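Workshop notebook, Tulteo bench
Friday, August, started 8:40 am

The phones from Dalwood are finally in! I have been looking forward to this lot all week. Crescencio Cárdenas brought them over in a biscuit tin lined with a tea towel, which worked better than the padded crates we paid for last year. Intake numbers run on from the Saruten lot, so the first one in the book is 214.

Plan for the day: sort by colour and camera layout, look over the glass, look over the backs and edges, write up tags. No opening anything until Monday's screws arrive (Samuel has the order number, ask him, not me).

Sorting

Started with them spread out over the pale floor instead of lined up on the mat. I like working this way. You get the colours all at once and you can tell similar backs apart much faster, and there's room to turn one over without knocking its neighbour. Mostly backs up so the camera bumps show.

The colours are a treat. There's a pale lavender one, nearly white, with its two lenses stacked one above the other, and right next to it a bright blue that makes everything else look washed out. Then a pale blue in a matte case, and a dusty pink that I'd happily carry myself. The black ones are the hard ones to tell apart, as always, so they get tagged first. One black went screen up, and another, in a dark case with two lenses on the back, came up off the floor early for a closer look.

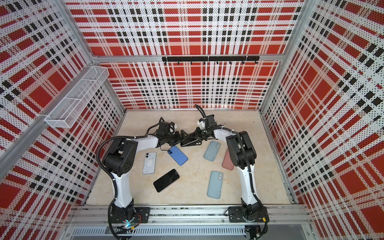

Tagging notes

Tag goes on the back, low down, well clear of the lenses. If it's in a case, tag the case and the phone, same number. We got caught on the Saruten lot when two cases were swapped and I spent a whole arvo with entry 46 and its twin trying to work out which was which. Never again.

Write the colour as you see it and don't guess at the maker's name for it. "Pale lavender" is fine. Crescencio wrote "moonlight something" on a tag once and we still bring it up.

Case colour goes in the second column, phone colour in the first. If you can't see the phone colour without taking the case off, leave the first column blank and come back to it.

Checking the glass

My favourite bit! The trick I picked up at Dalwood is to skip the torch and use a reflection. Stand the phone nearly upright with the display off, then look across the glass at a low angle until it picks up something with a strong pattern. The red, white and black plaid on our walls is perfect for it. Straight stripes make it easy to pick a ripple or a lifted corner: follow one line across and see whether it kinks. Plain grey walls never gave me anything to follow.

With the black one on its end you get the plaid in the upper part of the screen and a small bright square of light down near the bottom.
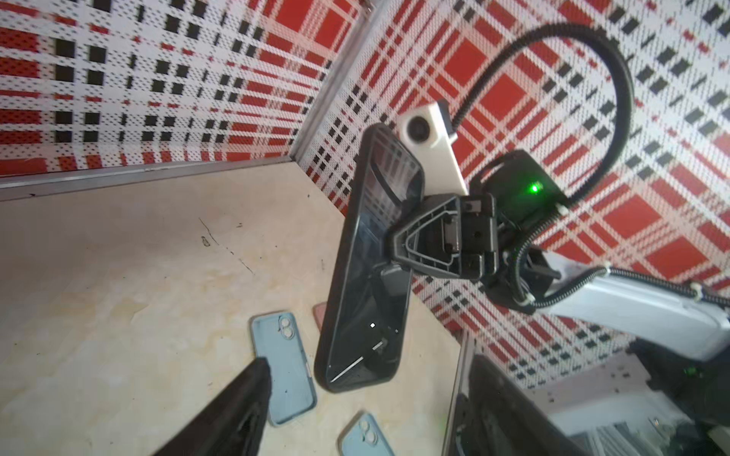 I go over the plaid first, top to bottom, and then tilt very slightly so the bright patch travels over the rest of the glass. Fine scratches flare as the light goes past them and vanish again, so go slowly and do it twice. Fingerprints will fool you. Wipe with the dry cloth, look again, and only then put anything in the book.

Edges next. A thick matte edge hides knocks much better than a shiny one, so use a fingernail as well as your eyes, and go all the way round including the corners.

To do

Rule up a fresh page, we run out of lines at 331.
Ask Samuel whether the pink wants a matching case or whether any case will do.
Order 2 more dry cloths, the good ones.
Return the biscuit tin (Crescencio wants it back by smoko Monday, with biscuits in it).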